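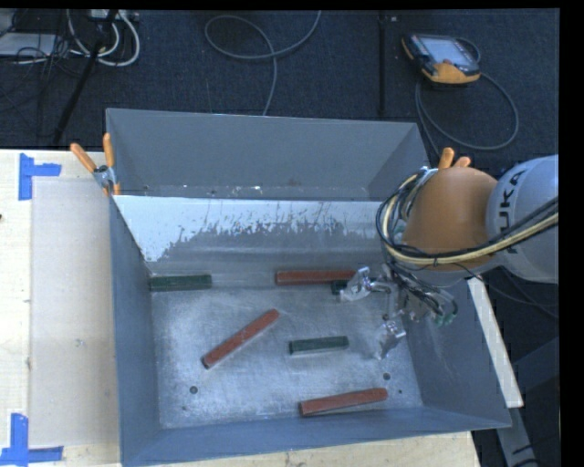

# Household tips for the Semlow and Lunau boundary change

Updated 7/7/21

The regional assembly has voted to split the old Vasseur district in two. Everything north of the canal goes to Semlow and everything south goes to Lunau. The date for the handover is set for December, subject to the court challenge, and most households will have a few jobs to do at home before then. These tips come from readers who went through the last redrawing, and from our own kitchen drawers.

## Find out which side you are on

- Look at the map in the town hall, not the one printed in the campaign leaflets. The leaflets were drawn before the amendment and put Clunex in the wrong half.
- If your house is within 100 metres of the canal, ask for the answer in writing. Some gardens run across the line, and the rule is that the front door decides.
- Write the new district name on a card and keep it by the phone. You will be asked for it more often than you expect.

## Sort the papers

- Get a box file and put in the last council tax bill, the tenancy or deeds, any permits and your polling card. Leave out anything older than the last election unless it concerns land.
- Photocopies fade if they are kept near the cooker or on a sunny sill. A bedroom cupboard is better.
- Use a pencil for labels. The reference numbers have been changed once already.
- Residents' parking permits stay valid until they run out. Don't send them back.
- Business permits are different. If you sell food or do repairs from home, you must apply again, and the fee is 10 for the first one.

## Registering to vote

The electoral roll will be copied across, but the roll for Vasseur was in poor order. Check your entry. Sandrine Hervieu of Clunex found her late father still listed and herself missing, and it took two visits to put right.

- Take proof of address and something with your photograph on it.
- Lodgers and grown-up children need their own form.
- A postal vote does not carry over. Apply again.

## If you want to object

Objections to the line can still be lodged. A petition needs 400 signatures from people on the roll, with addresses written out in full. Ditto marks are not accepted, and a whole sheet was thrown out last spring for that reason.

- Rule the sheets before you go door to door. A clipboard with a bulldog clip at the bottom as well stops them flapping.
- Use black ballpoint. Felt tip runs in the rain.
- Keep a copy of every sheet.

There were 2000 people at the last public meeting and the hall could not take them all, so go early if you want to speak.

## Posters, leaflets and windows

- Poster paste comes off brick with warm water and a stiff brush. Soak it first and give it time.
- For tape marks on glass, rub in a little cooking oil, leave it, then wash with washing-up liquid.
- Stickers on painted doors should be warmed with a hairdryer on low. Scraping takes the paint off with them.
- Leaflets with a shiny coating are no good for lighting the fire. Plain ones can go in the compost if torn small.

## Rubbish collection

Both new councils say the collection days will stay the same until the spring. Keep your old bin stickers on until the new ones arrive.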